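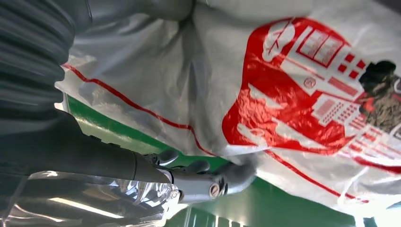

7 March 2023 — posted by the Graleren workshop

Looking after the hands on the Esard

The Esard gets a hand service every 2,000 hours. The counter read 2,528 when we got to it, so this one was overdue. The arm and hand stay on the machine throughout and we work through the joints from the wrist outwards.

The pinch check is done on thin film, as it shows up a weak fingertip sooner than a solid block does. The white bag with the red print is the one in the first picture, with the fingertips on its lower edge. We run 40 grips on each hand and write down any slips.

Screws come next. Each one is checked with the small Norkar driver, set to 2 on the collar. Do not go higher, as the housings mark easily. If a screw turns at all, take it out, clean the thread and refit it.
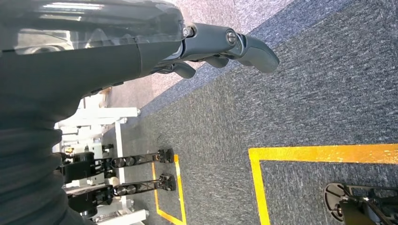 Forearm in its clear cover, with two of the round screws showing on top of the hand.

Covers are wiped with a soft cloth and swapped when they go cloudy — usually by June. Check that the new one does not bunch at the wrist, then move the hand slowly through its full range before the Esard goes back to normal work.

Related
Fitting a new forearm cover
Ferri cable set: notes on routing
Norkar driver settings
Workshop floor markings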